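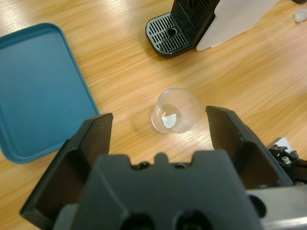
3. Setting up the coffee table

This section covers the capsule machine, the tray and the cups. For the kettle, see section 4. For the toaster, see Suleiman Ekpo, who has the key to the cupboard it now lives in.

You will need:
the machine and its water tank
the blue tray
a jug
one clear cup for the rinse
a box of Miravier capsules
a cloth you don't mind losing

3.1 Where things go

1. Put the machine at the far side of the table, with the spout and drip tray facing you. Leave enough room behind it to get the tank off. If you have to turn the whole thing round to reach the tank, you have put it too near whatever is behind it.

2. Lay the tray to the left of the machine. It needn't be square to the edge. Tae-yang Jang used to straighten it every morning and it has never once stayed straight until lunch.

3. Keep the patch of table in front of the drip tray clear. Cups get put down there in a hurry, full.

4. Run the power lead away from the front edge. Don't plug it in yet. People always plug it in yet.

Note: the tray is for spoons, sachets and unused capsules. It is not for used ones, which weep, and it is not for post.

3.2 Filling the tank

5. Lift the lid off the tank and put it somewhere you will find it again.

6. Take the tank off the machine and rinse it under the cold tap. No washing-up liquid. We have all had the cup that followed the washing-up liquid.

7. Fill to the line with fresh cold water and push the tank back down until it seats. A small puddle on the table means it hasn't. A large puddle means it hasn't for a while.

8. Replace the lid.

CAUTION: Never fill the tank by pouring from a jug while the machine is switched on. Tanko Garba did this in July and would like it known that the carpet was already like that.

3.3 The first rinse

A new machine, or one that has sat idle over a holiday, must be rinsed before anybody drinks from it.

9. Check that the cup is empty. Look into it, properly, from above. Small bits of paper find their way into clear cups and are surprisingly good at lying flat at the bottom. Tip out anything you find and wipe the inside.

10. Stand the cup on the drip tray, under the spout. Make sure there is no capsule in the machine.

11. Plug in, switch on, and wait for the lights to stop flashing. Go and do something else. It takes no longer if you aren't watching.

12. Press the large-cup button. The rinse delivers up to 200 ml, so empty the cup between runs if yours is on the small side.
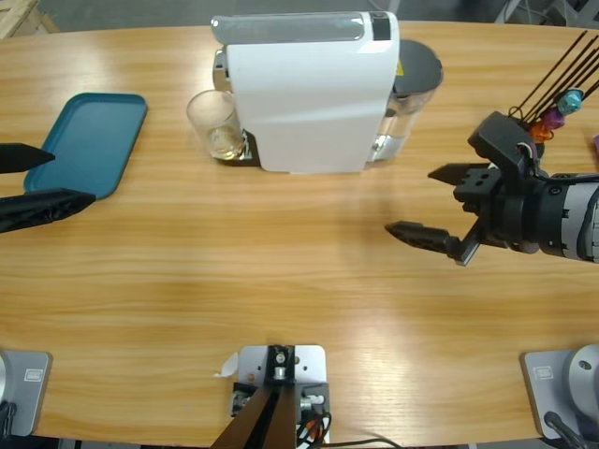
13. Repeat until what comes out is clear and smells of nothing. Two runs will usually do it. If the water still has a tinge after four, take the drip tray off, wash it, and start again from step 9 with whatever patience you have left.

14. Pour the rinse water down the sink. Not into the tank, not into the plant. The plant has been through enough.

3.4 Making a coffee

15. Open the machine, drop in one Miravier capsule, and close it. If it won't close, there is already a capsule in there. Forcing it gives you two capsules in there.

16. Put your cup under the spout and choose a size. The small button gives 50 ml and the large gives considerably more, which is the same coffee with extra water and a sense of grievance.

17. Wait for the drips to finish before taking the cup away. This is the step everyone skips, and the reason for section 3.5.
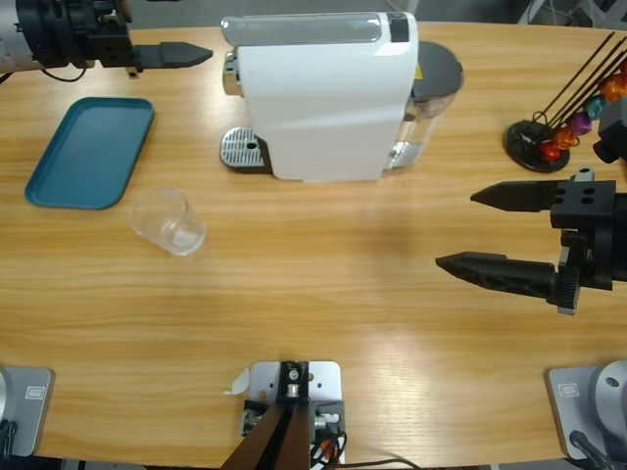
Cups are the commonest source of trouble at Sturcombe, mostly owing to the habit of leaving them wherever the conversation ended. An empty one standing out on the open table, down past the corner of the tray, is fine for a minute or two while the machine warms up. Clear cups are hard to see against pale wood, though, and sleeves are wide in winter. If you aren't about to use it, take it back to the shelf. Hot drinks go in the china mugs; the thin cups are for water.

3.5 Cleaning up

18. Slide the drip tray out and empty it. Carry it level, and slowly – it always holds more than it looks as though it could.

19. Wipe under the spout with the damp cloth.

20. Eject the last capsule. You may feel it is someone else's capsule. Eject it anyway.

21. Wipe the table along the grain, then dry it. Coffee left overnight leaves a ring, and Ifeanyi Akinola oiled this top by hand and can identify each ring by date.

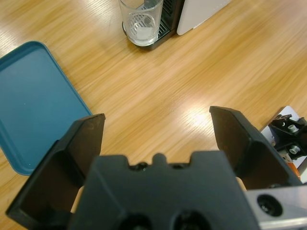
22. Wash the blue tray once a week, both sides, paying attention to the inside of the rim where the sugar goes. Dust shows on it badly. Dry it before it goes back, or the sachets will set into a single large sachet.

23. Descale every 90 days using one Sustier tablet in a full tank. Put a notice on the machine while you do it. A spoken warning is not enough, as Aminu Dauda can confirm.

Note: if the machine refuses to start after descaling, unplug it, count to ten and try again. If it still refuses, ring extension 3470 and be ready to say whether you plugged it back in.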